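Home | Archive | Threads | Subscribe | Search

Re: [garment-care] Reactive red bleed, tank-dyed cotton
From: Toàn Đỗ
2024-06-05

Liên La wrote:
> Batch 184 still bleeds on the third wash. The Bustik
> fixative was dosed per the sheet. Is it the water?

Possibly. Our supply tested at 17 mg/L hardness in October, so I'd rule out calcium at my end. Yours could differ. Unfixed hydrolysed dye is the usual culprit with reds.

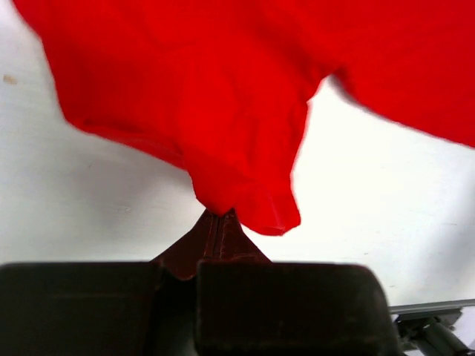

Liên La: the rinse was cold throughout, if that changes anything. The Kistine tank heater has been out.

It does. Cold rinsing clears the salt but leaves most of the hydrolysed colour in the fibre. Do one cold rinse to drop the electrolyte, then hot rinses near the boil until the bath runs clear. Fixative goes on last. Applied early, it traps loose dye at the surface and the bleed comes back later.
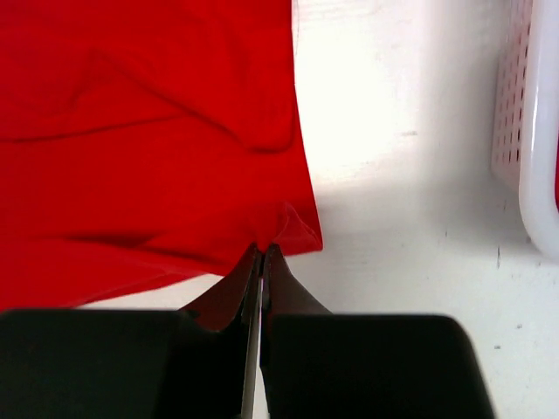
Red fabric, soft folds.

For testing, cut a swatch, press it damp against white cotton under a hot iron and check the transfer. I score mine against the grey scale - labour is minimal and it catches most failures before the lot is packed.
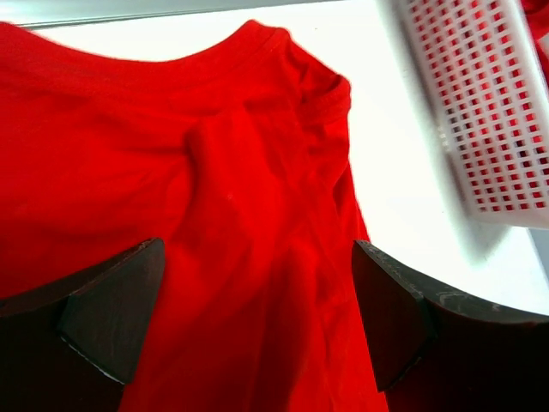
Seams and collar ribbing hold colour longer than the body, so swatch those separately if you can spare a garment. Skonico's soaping agent is adequate for this. I haven't tried the Bạch one.

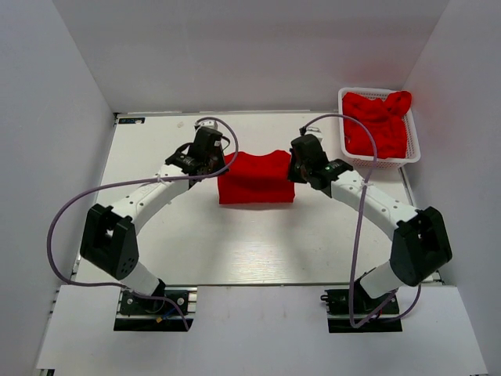

Log the rinse temperatures next time and post them with the batch number.

Toàn

2 replies | 0 shares
Contact the list owner | Back to top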